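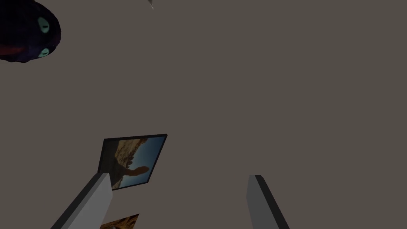

A loan to a neighbour in need should never have been called a product, one reader of the first edition wrote to us, and a chapter which begins with rates and terms has already given away half the argument. Another reader, writing from the opposite side, thought the old ban on interest a mistake in arithmetic that the churches took far too long to correct.

Chapter 2
Lending at Interest

Key terms: usury, loan for use, loan for consumption, partnership, just title, restitution

2.1 The question

For most of their 2,000 years the churches have had something to say about lending, and for much of that time they said that a lender may not ask for more than was lent. Few Christian bodies now teach this without qualification. Many hold deposits, pay interest on building loans and invest pension funds in bonds. The student of Christian ethics therefore meets a problem of two kinds. The first is historical: what was forbidden, to whom, and on what grounds. The second concerns moral reasoning: whether the teaching changed, or whether the thing it addressed changed while the teaching stayed as it was.

The two should be kept apart for as long as possible. A good deal of writing on usury answers the second question by selecting its evidence for the first.

2.2 The texts

The Hebrew Bible treats interest in three legal passages. Exodus 22 forbids it on loans to the poor. Leviticus 25 does the same for a brother who has fallen into poverty, and names food as well as money. Deuteronomy 23 is wider in one respect and narrower in another. It does not mention poverty, but it allows interest to be taken from a foreigner. Psalm 15 lists the refusal of interest among the marks of the person who may dwell on the holy hill.

In the New Testament the material is thin. Luke 6 tells the hearer to lend, expecting nothing in return. The parable of the talents in Matthew 25 has a master rebuke his servant for failing to place money with the bankers. Writers who oppose interest have usually read the parable as a figure of speech with no bearing on commerce. Writers who permit it have tended to read Luke as a counsel of generosity.

2.3 The argument from the nature of the loan

Medieval writers added an argument which did not depend on scripture. A house can be used and given back. Bread and wine cannot be used without being used up, and in lending them the lender passes over ownership as well. Money was placed in the second class. To charge for its use, on top of asking for its return, was to charge twice for one thing.

The argument left room for other payments. A lender who suffered loss through late repayment could claim compensation, and a partner who shared the risk of a venture could share the profit. Much of the later debate turned on how far such titles could be stretched before the rule they qualified had ceased to bind. Section 2.6 takes this up in detail.

2.4 A case for discussion

The following case is used throughout the chapter. The Trorkelus Fund is a church lending society with 528 members. It was set up in July, in the parish of Pillolley, to help households that would otherwise borrow from doorstep lenders. The largest loan on its books is £2,303, made to a household in arrears with the rent. The fund charges a small monthly rate to meet its costs and to cover bad debts.

A second body, the Badier Trust, lends to the same kind of household and charges nothing. It relies on gifts and makes far fewer loans. When its money has been lent out, new applicants are sent away until repayments come in.

Three matters need to be settled before the two can be compared. Is the charge made by the Trorkelus Fund a price for the loan, or a share of the cost of keeping the fund open? Does it matter that the borrower is poor, given that the passages in Exodus and Leviticus make this the centre of the offence? And does the applicant turned away by the Badier Trust have any claim against the rule that the trust observes?

Before going on to 2.5, read the three legal passages in full and note where the word translated "interest" differs between versions.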